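Visual tracking drops out near the edge of the fisheye view

Posted in Perception and Calibration

Hi all, I've been going in circles on this one since November and would love a fresh pair of eyes. I'm running Gultik for pose tracking on a hand-held gripper, with a wide fisheye lens, and feeding the trajectories into Hyun for replay. Over the middle of a white round table the pose gets jumpy, and some runs lose it altogether for 12 frames or so before it comes back. I've recalibrated with 100 board views and the reprojection error looks lovely, so I'm a bit stumped! Feature limit is set to 200. 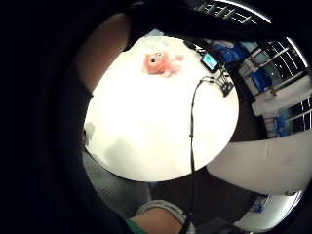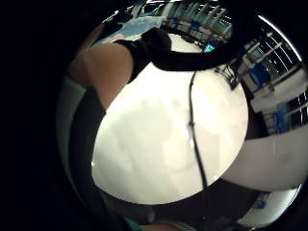

My gut says lens model, but a friend on the Todent forum thought it was exposure. Has anyone been through this?
surau_bench

Welcome! I'd bet on your features before your lens. A plain white surface gives the tracker very little to hold on to, so it grabs the window frames at the rim, where the distortion is worst, and whatever it finds on your sleeves and hands, which move on their own. Mask out the hands and forearms first. Then put a printed mat with some busy texture on the table and lock your exposure while you're at it. I'd also drop the pyramid levels to 2 for a test, just to see if the jumps change.
mapleandsolder

Had the same thing, switched to a different lens and it went away. Not sure why.
kettle_on_9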